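Home | Notebook | Parts | Log in
2 comments · 7 shares

April, bench log, Friesen kit trial cont.

Started 7:40. Kit = gripper, wrist cam, tray inserts, their teach software. Bullatby wants a yes/no on buying before the loan runs out. Test piece is the PC tower on its side, same as before.

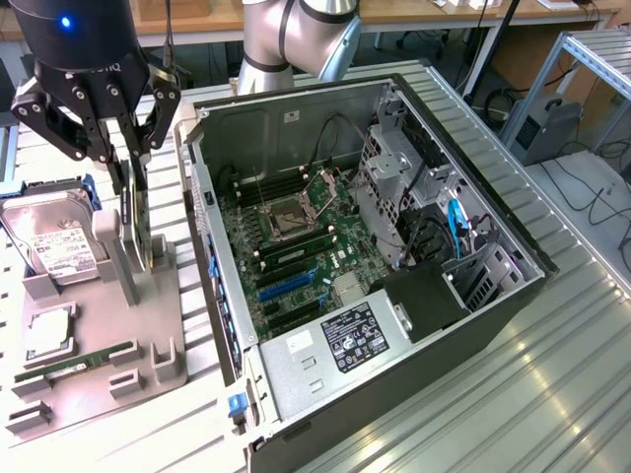
Software first. Teaching a pose is quick, renaming one is a pain, menu three levels down. Lost 9 min to a license popup. Rozália wrote to Zullari (reseller), no anser yet.

Graphics card is the job I care about. Force limit defaults feel high to me for a slot, turned them down.

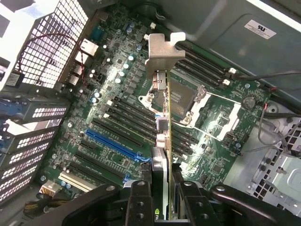
Ask whether the limit can be set per step, manual only shows it per program. Manual is 136 pages and the index is useless.

Socket approach: want slower speed on the last bit. Arturo says copy the pose and edit the Z, fine, do that.

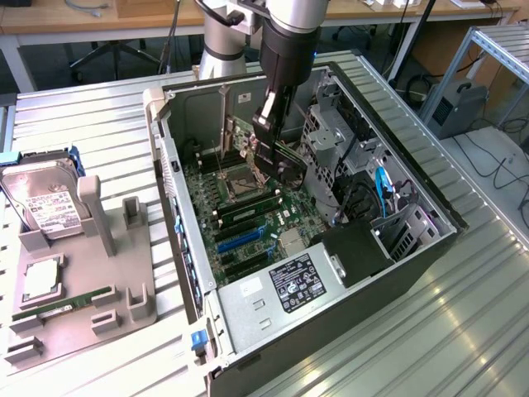 Price: 2 quotes, the one w/ support contract is way over. Would skip support if they throw in spare finger pads. Check pad lead time!!

Wrist cam calibration next, then teh memory slots. 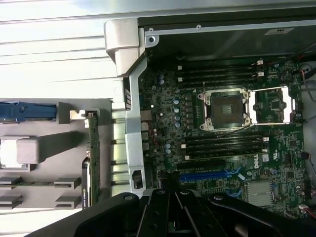
Sum-yee: don't skip support, we did that on the Plovbridge feeder and waited 7 weeks for a firmware fix. Get the pads in writing too.

OK. Asking for a third quote, one year support only.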